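January 22, 2020

Hot again, couldn't sleep past five so up and out before the kettle. Fed the chooks, let the dog have a go at the sprinkler. Smoke mostly gone today, could see the ridge for the first time in ages. Washing on the line by half six and dry before I'd finished my toast.

Club stuff all morning. Said I'd sort the honours shelf for the Stalton rooms and of course that means I own it till I die. Benedikt rang twice before nine. He wants every trophy back to the tennis club's first season, I want the ones that aren't falling apart. We settled on thinking about it. He's also found a tin of old score cards in his mum's shed, wants to know do I want them. Do not. Said yes.

Spent over an hour on the Vekell catalogue, dividers this, dividers that. Page after page of the same shelf in a different blue. 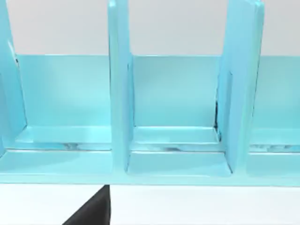 Anyway the quote came back, 800 dollars, delivered, not put together. 800! Dad would have knocked one up out of fence palings for the price of a slab. I've asked Lenico if they'll match it but their bloke is on leave till Tuesday and the girl on the phone didn't know what a honours shelf was. Fair enough really.

Must remember: rates notice. Dog's worm tablet. Ring Pangaribuan re the gutter before it rains, if it ever rains. Library books (the crime one was rubbish, gave up when the vicar started explaining himself).

Lunch was a cheese and tomato sandwich standing at the sink. Tomatoes are finally coming on, split a bit from the uneven watering but sweet as anything. The zucchinis have gone berserk. Left two on next door's step and ran.
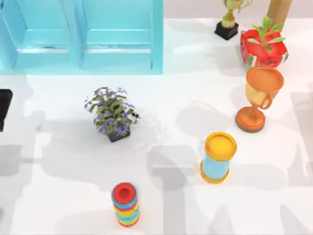 Turquoise cabinet from straight above, little gold cup just past the corner.

Jonas came by at two for the ladder and stayed till four. Put the kettle on, then the fan on, then gave up and opened the cold beers. He's thinking of selling the ute and moving up the coast, has been thinking of it as long as I've known him. This time there's a house though — weatherboard, needs stumps, he's been to look at it and everything. He had pictures. The verandah is lovely I'll give him that. Felt a bit flat after he'd gone. Forgot the ladder too so he'll be back.

Didn't say anything to him about July. Should have. Thirty-odd years on the same street and I still go the long way round to saying a thing. The specialist's letter is on the fridge under the magnet and he must of seen it, he got the milk out. Knee only, not the end of the world, but six weeks off the court and who's going to do the Thursday juniors. Will ask Benedikt. Will ask him nicely and he'll say no and then he'll do it. 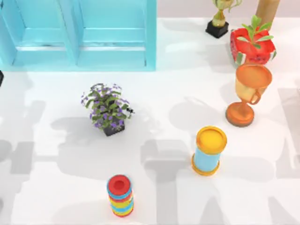 Cabinet again, cup on its square black base by the back wall.

Four o'clock to five, lay on the floor in the hall where it's cool. Dog had the same idea. Thought about the juniors' final the year the storm came through and we all finished up under the one tin roof eating wet lamingtons, and Mum doing the presentation with her hair plastered down like she'd been swimming. She'd have liked a proper shelf. She kept the cups in the linen press, you'd go for a pillowslip and one would come down on your foot.

Watered late. 31 in the kitchen at seven and not a breath of air, so tea was cold chook and whatever was in the crisper. Beetroot on the good tablecloth, soaking it now.

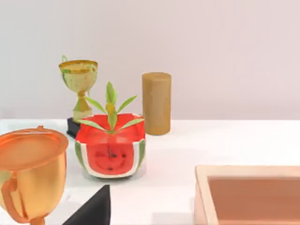 Did the sums again on the back of the envelope after the news. Club's got 3000 in the account and the net fund has to come out of that, and the line marking, and Benedikt wants a plaque. Could do the shelf if we leave the plaque. Could do the plaque if somebody's brother in law does the shelf. Will put it to them at the meeting and let them have the arguement without me, I'll do the sandwiches.

Rang my sister after. She's had rain! Twelve minutes of it, she stood out in the yard in her nightie. Very jealous. She says come up for the long weekend and I said what about the dog and she said bring the dog, so no excuses left. Might go. Have to check the tyres first, the back left one's been going down.

Cool change meant to be through by midnight. All the windows open, moths everywhere. Tablecloth still pink. Bed.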